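A few posts on the Dostberg language law, because the English coverage I have read is quite thin and mostly copies the statement of the ministry.

The short version. The law says that Dostberg speech is a dialect of the state language, and for this reason the schools cannot teach it as a separate subject. The school hours were cut in August. The road signs come next.

I grew up across the river from Vakgate, so I am not neutral. My grandmother's family is from the Dostberg side. English is my third language, please be patient with my articles.

The official argument goes like this. There was never a Dostberg state, there was never a Dostberg king, the word "Dostberger" is not in any census before the last war. Therefore there is no Dostberg people and nothing is being taken from them.

I want to take this argument seriously, since many people I respect believe it. Some of them are even from there.

First, the census. The old census did not ask about nationality at all. It asked about religion and about the language of prayer. You can't look for an answer to a question that was not put on the paper.

In Vakgate parish the priest wrote "local" in the language column for 223 households. The ministry reads this as "they had no identity." I read it as: they had one, and the priest did not have a word for it, or he was tired of arguing with them.

Second, the age of a nation. The state language itself got its first school grammar only 100 years before this law. The people who wrote it took one valley's speech, cleaned it up and called it the standard. I do not say this to insult it. I love this grammar, I learned to write from it.

But then "your nation is young" is a strange thing to throw at your neighbor. How old must it be? Is there an office where we can bring the papers?

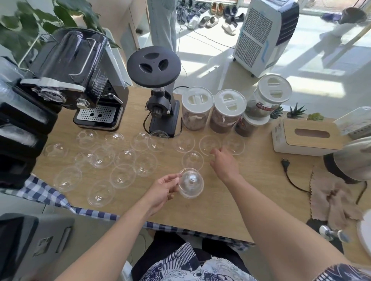

Eldana Sisay writes to me that I am making it too easy for myself, and that the question is power and money, with the philology only as decoration. She says that if Dostberg had no customs revenue, the ministry would let them speak whatever they like.

I think she is half right. The customs house at Vakgate matters a lot, and the law came the same spring as the fight over who keeps the fees. I should have started with this.

But the half where I disagree: the decoration does work too. A teacher in Dostberg did not lose her hours because of customs fees. The letter she received says "non-scientific subject." She keeps this letter in the kitchen drawer, I have read it. It is one page and it has a spelling mistake in the state language.

Now about the Skedcombe agreement, because everybody quotes it and I suspect few have opened it. Article 16 protects "the customary speech of the border districts." Article 17 says that disputes about article 16 are decided by the ministry. So the ministry decides if the ministry has broken the promise.

The lawyers who wrote it were in a hurry. The shooting had stopped only some weeks before and both sides wanted a signature. I don't blame them so much. My father said at the time that any paper is good if the bridge opens, and the bridge did open.

There is also the Nwosu report, which both sides use. It was written for the border monitors and it's long and dry. The government likes the chapter where it says most people in the region can understand both forms of speech. True. I understand a lot of Dutch if it is written slowly, and I am still not Dutch.

The Dostberg side likes the chapter on schools, where it says parents asked for lessons and were ignored. Also true. But they leave out the next paragraph, where other parents say they are afraid their children will not find work in the capital. I know such parents. My cousin is one — she speaks Dostberg to her mother and to the dog, and the state language to her sons.

What I don't like on our own side: the maps. Every month somebody posts a new map where Dostberg goes down to the sea. It has never gone down to the sea. Please stop, these maps are printed in the capital the next morning and shown on television.

I also don't like the word "genocide" for this law. It is a bad law, made by people who hold you in contempt. Schools are being emptied of a subject, books go to the basement. We have other words for that and they are heavy enough.

Somebody will ask what I want, so: return the school hours, leave the signs in two languages, and give article 17 to some court which isn't sitting in the ministry's own building. The name of the language can wait. Call it "local" if you must, the priest did.

I will read replies in the evening after work. If you write in Dostberg I will answer in Dostberg, with mistakes — I had it only at the table and never at school.

Correction to the post on the grammar: it came from two valleys, not one. Thank you to the people who wrote to me, some more politely than others.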